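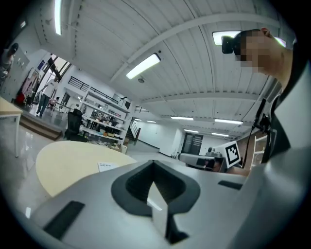 Gray gripper with a black notch, head-mounted device behind it.

Home | Scores | Teams | Features
Last updated October 2025

Angelica Javier had played 39 games for Getley before anyone asked her to kick, and she still laughs about it over her coffee.

"Coach just tossed me the tee and walked off," she says. "I thought he wanted me to carry it!"

She made her first try that afternoon, a 29-yarder against Clollurden, and has hardly left the practice field since. Her old high school coach, Milagros Correa, drives over from Villanueva for every home game and sits in the same spot behind the south goalposts, wrapped in the same green blanket.

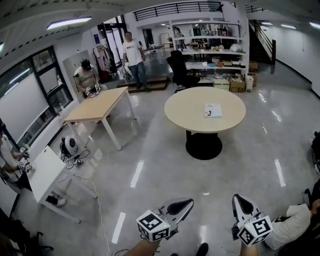
"Milagros taught me to breathe out before the first step," Javier says. "I was fifteen and I thought it was silly - I wanted to kick the thing into the parking lot. But I do it every single time now, even when I'm kicking socks into the hamper at home."

She missed two in the spring game back in May, both wide left, and talks about them more readily than the ones she made. The wind comes across that field in a funny way, she says, and she's still learning it. Prutel visits next, and her parents already have their tickets.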